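# Tabletop cloths and small objects: notes on the Murnwood set

Read this before you use the set, and read the "Things I don't trust" part twice.

Murnwood is a collection of 3,000 stills of household things put down on cloths. It covers 265 objects and 5 cloths. It grew out of an older and messier folder called Ludgate, and about half the labels still show it. I took over the upkeep in June and have been finding mistakes ever since.

## What it claims to be for

The old Ludgate notes said the set would "settle" whether a busy background makes an object harder to pick out. I doubt any set of this size settles that. It can give you a rough feel for the problem, and it can show you that your method falls over on florals. I wouldn't quote a number from it without a second source.

## The cloths

| code | cloth | comment |
|------|-------|---------|
| C1 | plain cream cotton | too easy |
| C2 | blue gingham | fine |
| C3 | grey felt | shows every bit of lint |
| C4 | sunflower tapestry | see below |
| C5 | striped tea towel | too small for the larger items |

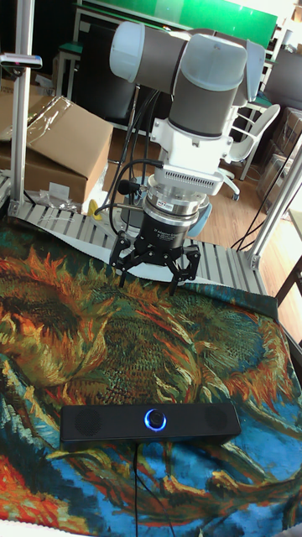
C4 is the cloth people ask for, and I'm not convinced it deserves the attention. The usual argument is that a painted pattern is "hard" because it has so much going on. But a black speaker bar with a ring of blue light round its knob stands out well enough against those orange and olive petals, and I'd expect most methods to find it. Try something ochre or dark green and you may have a real test. The blue and turquoise patch is a different matter again, so a single score for the whole of C4 hides more than it tells you. Please report results by colour area if you can bear to.

## Labels

Each still has one line in `labels.csv`:

- `object`: plain name, lower case
- `cloth`: C1 to C5
- `lit`: yes if the object has a light on, otherwise no
- `cable`: yes, no or part
- `checked`: initials of whoever looked at it last, often blank

`cable` is the weakest column. "Part" was meant for leads that run out of view, but several people used it for leads that were merely thin. I have gone back over 500 lines and changed a good many. The rest are as I found them.

## Things I don't trust

- The "difficulty" scores carried over from Ludgate. No method was written down. They are in `old/` and should stay there.
- Anything labelled `radio`. Some are radios. Others are speakers, and one is a bread bin.
- The Tilter split. It was supposed to keep each object on one side only, but the mugs were renamed halfway through and now turn up on both.
- The colour names. "Teal" and "turquoise" were picked by different people on different days.

Grajales is the newer split, made from the corrected names. It's better, though I haven't tested it hard enough to call it good.

## Changes

- Took the Ludgate scores out of the main file.
- Split `wire` into `cable` and `string`.
- Added the Grajales split and left Tilter in for old results.
- Put the bread bin on a list of things to fix. It has not been fixed.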